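Week 6: Collecting demonstrations for the packing task

Reading before the tutorial: the Koivisto task sheet and the first section of the Duma logging guide. Bring both, since the lab machines don't have copies.

1. What counts as an example

An example is one full attempt at the task, from the start pose to the end pose, with the camera stream and the joint readings saved together. For this unit the task is to put a laptop into a backpack. Each group collects 235 examples. Across all groups that gives the Pesanov set enough to train on, with 12 per group held back for testing.

A failed attempt is still an example. Mark it as failed and keep it. Do not trim the bad part out.

2. Setting the table

Other objects stay on the table during collection. A model trained on a bare table learns very little about where the laptop ends and everything else begins. Change the layout between blocks and write the change in the log.

The chest camera should take in the hand, the laptop and the bag together at the start of the approach. The kettle and paper cup at the back left are clutter for this task, and so is the purple ball on the right. None of them should be labelled as targets. 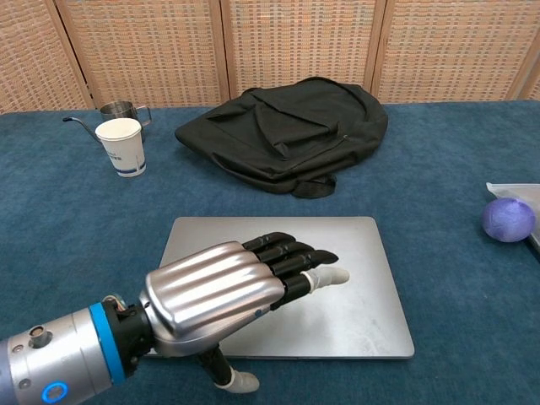 3. Approach and contact

Bring the hand in flat, palm down, with the four fingers straight and close together. The thumb stays below the near edge of the lid. Pause before closing the grip – the pause gives the labeller a clean point to split approach from grasp.

Thin, flat objects are hard to lift from carpet. Two methods are allowed: slide the laptop to the table edge and pinch it there, or tip one side up with the thumb. Record which one you used. Don't switch methods partway through an attempt.

4. Labels

Use the labels approach, contact, lift, insert, release and fail. The Urnasmont viewer accepts up to 400 frames per segment, so split longer ones at a natural stop. If two people disagree on a boundary, keep both marks and flag the file.

5. To hand in

Raw files, the label file and a one-page log of layout changes. Logs are due at the start of the February tutorial.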